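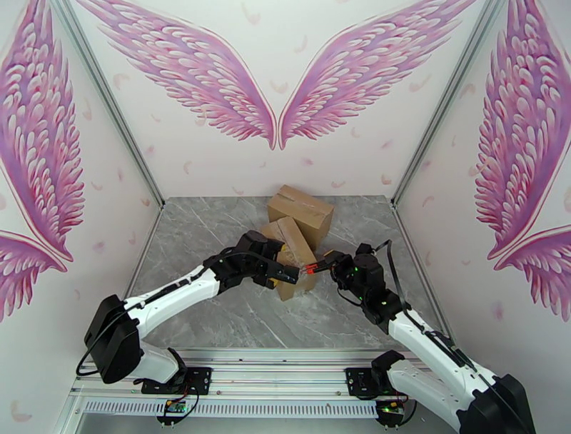

## Patterned wall panels in two-arm cells - allowed or not?

**genon_cellrules** - August 23, 2023

Draft rule 18 for the Diltville cells: printed walls are fine if the print is logged with each run. Wings on all three walls, marble floor, plain cartons as targets. Objections?

**moya_bench**

Yes. Pink print next to red-orange fingertips is asking for segmentation errors. We went back to matt grey in June.

**kilusska4**

Disagree. Of 390 runs with printed panels we rejected 18, none for colour. Log the panel ID and leave it.

**moya_bench**

Which lighting? And 390 is one shift's work for us.

**kilusska4**

Overhead diffuse, fixed exposure. The other 372 are on the share.

**tapeline**

More worried about closing distance. Rule 11 sets a minimum tip-to-tip gap with both arms at one carton, but gives no value for a leaning one.

**genon_cellrules**

Agreed - rule 11 needs a separate line for tilted loads. Rule 18 stays open.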